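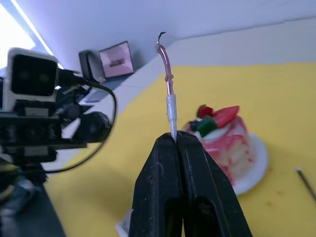 Putting a candle on a cake with a two-finger gripper

Written by Joanne Naylor, Sturwood shared workshop
May 13, 2021

I have wanted to do this one for ages! Picking up blocks is fine for a first weekend with an arm, but a birthday candle is a proper little challenge. It's thin, it's light, the wax marks if you squeeze it, and it has to go in more or less upright or everyone in the room will tell you it's wonky. If you've built the Skurgate arm from the earlier pages and can jog it about without hitting the table, you're ready for this.

What you need

A working arm with a parallel two-finger gripper
A small camera at the wrist
Candles with a plastic holder at the bottom (buy more than you think)
A small cake, or something soft to stand in for one
A plate that won't slide
A thin wooden skewer for making test holes
A laptop running the Opoku control program, version 17 or later

Don't use the real cake until step 6. A block of florist's foam does very well for practice, and a thick slice of stale sponge is better still, because it crumbles the way cake does.

Step 1. Clean the fingertips

Wipe both fingers with a barely damp cloth and let them dry. Matte black fingers show up every speck of dust, and they collect a surprising amount of it in a workshop. Small scratches don't matter. A ridge or a burr at the tip does, so run your thumbnail along the inside edge and take off anything you can feel with fine sandpaper. You're going to be near food, so wipe again afterwards.

Step 2. Line up the tips

Close the gripper slowly with nothing in it and look at it side on. The tips should touch first, or at the same moment as the rest. If they splay, loosen the two finger screws, close the gripper lightly, and tighten up again while it's closed. I had mine out by the thickness of a fingernail for weeks and blamed the software the whole time.

Step 3. Set the grip force

Open the gripper settings and turn the force down to the bottom of the range, then bring it up a notch at a time. On our arm the setting that holds a candle without denting the holder is 17. Yours will be different if you've got other motors, so treat that as somewhere to start. Give the candle a gentle tug upwards. It should resist a bit and then slide.

Closing speed wants turning down as well. The default in Opoku is 3396, which snaps shut far too hard for this. I use 2000 and it feels lovely — slow enough to stop if the candle starts to tip.

Step 4. Pick up by the holder

Always grip the plastic and never the wax. The plastic is stiff and straight, so the fingers get a clean hold, and the candle sits above the tips where the wrist camera can see it. Twisted candles are fun but the wax part often has a lean to it. Ours is pink-purple, with a slight bend to the left as it rises, and I go by the holder when I'm judging whether it's upright.

For your first tries, hand the candle to the gripper. Open the fingers, hold the candle between them by its wick end, and close. Picking one up from a stand can come later.

Step 5. Practise the push

Poke a hole in your foam with the skewer first. Drive the arm until the bottom of the holder is above the hole, then come down in small steps. Watch for the candle sliding up between the fingers. If it does, make the hole a touch wider or add one notch of force, and don't change both at once or you won't know which one helped.

When the holder is in, open the fingers only a little way. If you throw them wide open, one of them is bound to catch the candle and flick it over. Lift straight up, and open fully once you're clear.

Step 6. Move to the cake

Put the plate where the arm can reach the middle of the cake without stretching. A cake with fruit on top is pretty, but it leaves you less room, so choose your gap before you start and check the fingers can get in and out of it. Ours has strawberry and a few other bits on top, with pink and white swirled icing up the sides, and the gaps are tight!

Go slower than you did with the foam. Fresh icing grips the holder nicely once it's in, though it also sticks to fingertips, so keep that cloth handy.

If it goes wrong

Candle twists as the fingers close: one tip is touching before the other. Back to step 2.
Candle goes in leaning: you came down at an angle. Check the wrist before you lower it.
Arm shudders on the way down: speed too low for the joint, usually the shoulder. Bump it up slightly.
Camera picture freezes: nearly always the cable. Leave plenty of slack in the loop so it doesn't pull when the arm turns.

Please light the candle by hand, with the arm parked well out of the way and the power off. The Prornel fingers page has the drawings if you'd like to print a narrower pair, and I'm hoping to add a section on picking candles from a stand in October.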